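13/03/2021

Up at 6. Did the carpet in the back room today, or most of it. I have been putting it off since January, when Razia and I moved the desk over to the other wall and saw what was under it.

Coffee first, then carried the small stuff out to the hall. Two lamps, the magazine rack, the footstool, the box of cables I keep meaning to go through. I went through some of it while I was sitting there. Threw out three phone chargers for phones we don't have. Kept one I don't recognize, so it will probably be in the box next year too.

The bookcase was more work. I had wanted to leave it in place and clean up to the base, but Danish told me last week that the line would show, and once he'd said it I knew I'd see it every time I walked in. So the books came off. I stacked them on the stairs by shelf, with a slip of paper on each pile. Found my library card from the old address inside the bird guide. Also $5, which I have put in the kitchen drawer.

Danish came over at half past nine with the cleaner. It's a Rorix, the upright kind with two tanks, and it belongs to his uncle's shop (Bajwa, on Hokel Street, the one that does the flooring). He wouldn't take money for the loan. I gave him a bag of lemons from Parveen's tree and he seemed fine with that. He helped me walk the bookcase out to the landing. It weighs a lot more than it looks like it should. We scraped the door frame on the left side about knee height and I'll have to touch that up. I think the leftover trim paint is in the garage, behind the tent.

Vacuumed before anything else. Went over it the long way and then across. The strip along the baseboard needed the narrow attachment and I did that on my knees with a flashlight. Things that came up: a great many staples, a pen cap, dried peas (no idea), the back of an earring. Razia says the earring isn't hers. The bag was full before I got to the window so I had to stop and change it, and of course the new bags were under the stairs behind the books I had just stacked. Moved the books. Moved them back.

Then the spots. I used the Grerkitz powder on the coffee one by the door, the way it says on the tub: sprinkle, brush in, leave it, vacuum. The tub says half an hour. I gave it closer to an hour while I ate a sandwich. The coffee spot is lighter but I can still find it if I know where to look. The ink spot did not change at all. I tried it a second time with a wet cloth and white vinegar, blotting, and got a little blue on the cloth, so there is some hope there. I'll try again tomorrow before I start asking people.

The dents from the desk legs were the part I enjoyed. Parveen's method, an ice cube in each dent. You let it melt, blot up the water, and lift the pile with a fork. I thought it sounded like something from the back of a magazine. Three of the four came up well. The fourth was the leg nearest the window, which always took the most weight, and it is still a dent, just a softer one.

Called Jérémie while the ice was melting to ask if he wanted the old rug. It's been rolled up in the closet in there since they left the apartment, and I had more or less assumed it was ours by now. He does want it. He'll come by with the car when he gets a chance. He asked about the moths and I said I hadn't seen any, which is true, but after we hung up I unrolled the first few feet and checked. Nothing. Rolled it up again and tied it with the green string.

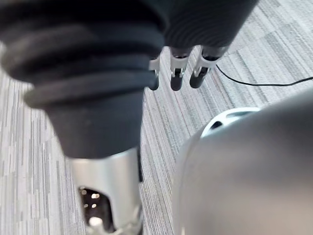 The cleaner itself took most of the afternoon. Danish's uncle had written instructions on a card and taped it to the handle: warm water to the line, one cap of solution, slow on the pull, two dry passes for every wet one. I was too quick at first and left it soggy by the door. After that I slowed down and it was better. Emptied the dirty tank 7 times. The first was the color of strong tea and the last was only a bit gray, so I stopped there. My shoulders are sore from it.

I worked backward from the window toward the door so I wouldn't have to step on the wet part, and then realized I had left my glasses on the windowsill. Took my socks off and walked across on a towel.

It looks good. I'd forgotten it had any spring in it. The corner by the radiator is still flat and I think it's just worn there, from all those years of the dog sleeping in the same place. Ekkachai put it down for us when we first had the house, and he said at the time that we should take the thicker underlay. We took the thinner one. The bill turned up in the bird guide too, folded in half: $183 for the underlay and the gripper strips. I remember thinking that was a lot.

Window open, door open, the fan on low in the hallway pointing in. Razia wants it left until tomorrow evening before anything goes back. I'd like to have the bookcase in by lunch, if only so we can use the stairs normally. We'll see how it feels in the morning. The card says to press a paper towel on it and stand on it for a minute, and if the towel comes up dry it's done.

Supper was soup from the freezer. Razia made toast. Rinsed both tanks in the tub afterward and wiped the hose down so it can go back to the shop clean, and I've put the card back on the handle with new tape. The bathtub then had to be rinsed as well.

To do tomorrow: ink spot again. Find the trim paint. Buy more vacuum bags, I used the second to last one. Ask Razia if she really wants the desk back under the window or if it can stay where it is. I think it should stay. There is more light on the reading chair with it over there, and I don't want to be putting ice cubes down again in a few years.

Bed at ten. Left the fan running.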